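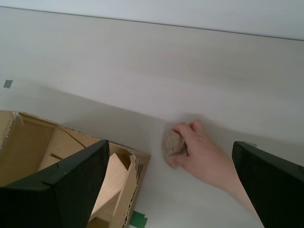

Ramesh Chaudhary
Packing Room Lead, Jamari

Section 4. Setting up a divided box at your packing table

Welcome back! If you have worked through Section 3, your table is at the right height for you and your supplies are within reach, so we can get on to the part most people look forward to, which is the box itself. Please give yourself plenty of time the first go-round. I still take mine slowly, and I have been at this since the Hao tables came in one October.

These steps are written for the Inico divided box, but they will serve for any open-top corrugated box with loose cardboard dividers. Used boxes are welcome. A rim with some of the brown paper peeled away is fine for shelf storage and for anything that stays in the building.

4.1 Clear and mark the table

1. Take everything off the tabletop and wipe it down with a dry cloth. Grit gets under the box and scratches the surface, and the pale tables show it badly.

2. Stick a small piece of dark gray tape flat on the left side of the table, well away from where the box will sit. We call this the parking mark. Finished items wait here for their turn.

3. Put a piece of green tape near the front edge, toward the middle. One corner of the box goes over it, with a bit of green still peeking out so you can find your place again after you have moved things around.

Note: Press the tape down with your thumb from the center outward. If a corner lifts, pull the whole piece up and start with a new one. Old tape leaves a gummy line, and you will be picking at it until Tuesday.

4.2 Place the box

4. Set the box down at the lower left of the table, open side up, with a corner over the green tape. Left-handed packers can mirror the whole arrangement, and several of ours do.

5. Run your hand lightly along the rim. Small frayed strips along the top can be trimmed with blunt scissors or folded back out of the way.

Caution: Torn corrugated edges can give you a nasty paper cut. Wear the thin cotton gloves if your skin is dry, and keep your fingers flat when you reach past the rim.

6. Look at the inner walls. A wall that bows when you push it with one finger needs a strip of tape down the outside before you load anything.

4.3 Fit the dividers

7. Slide the long divider in on the diagonal, corner to corner or close to it. You want a wedge-shaped space on each side. Tall, awkward pieces like to lean into the narrow end of a wedge, where a square compartment would let them rattle.

8. Stand the shorter, stiffer divider upright toward the lower right. It should hold itself up when you let go. If it flops, move it an inch or so closer to the diagonal and try again.

9. Give the box a gentle shake with both hands. A little rustling is all right (it is cardboard, after all!), but nothing should slide.

Note: Tianyou Zheng on the Fumeo side prefers to fit the short divider first. Either order works, so use whichever feels natural.

4.4 Before you load

10. Check the printing on the outside of the box and turn any old address label inward or cover it.

11. Write the row number on a fresh label. Rows 14 and 44 are easily confused in a hurry, so please write big.

Loading is covered in Section 5, starting with the heavy items.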